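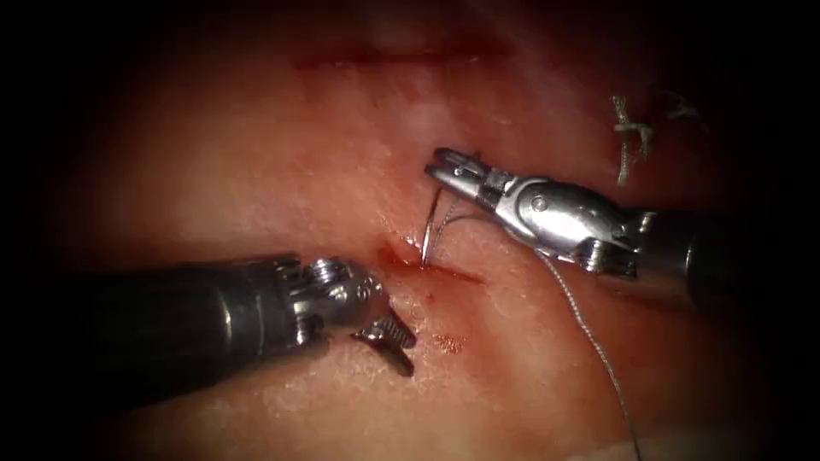

Looking after the needle driver and grasper on a bench suturing cell

Workshop tips, sheet 4. Compiled by Elis Landeg, Ovbridge

Before power-up
Turn each wrist by hand through its full travel. It should move evenly. A gritty patch usually means dried fluid round the pulleys. Check the cables under a lens and withdraw the instrument if a single strand has lifted.

Setting the jaws
Close them on a strip of thin paper and pull. If the paper slides, clean the serrations with a soft nylon brush and try again before touching the grip setting. Ours is 400 on the controller scale. Dilwyn Prydderch runs his at 765 for heavy needles, but it marks the thread.

Thread handling
Grip braided thread square to the jaw. Keep the pull low and in line with the stitch when drawing a knot down, and leave the other instrument open and clear of the tissue until it is needed.

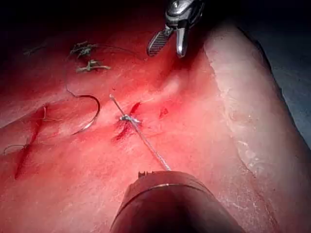
Tails left long will foul the next throw, so trim as you go. Old knots may stay in the pad.

Cleaning
Wipe the shafts with a damp lint-free cloth, then a dry one. Do not soak the wrist. One drop of light oil on each pivot, excess blotted off.

Log
Enter every session in the book. Cables are changed at 81 hours, worn or not. Spare sets are in the Skurkico drawer; tell Arwel Wynne when you take the last.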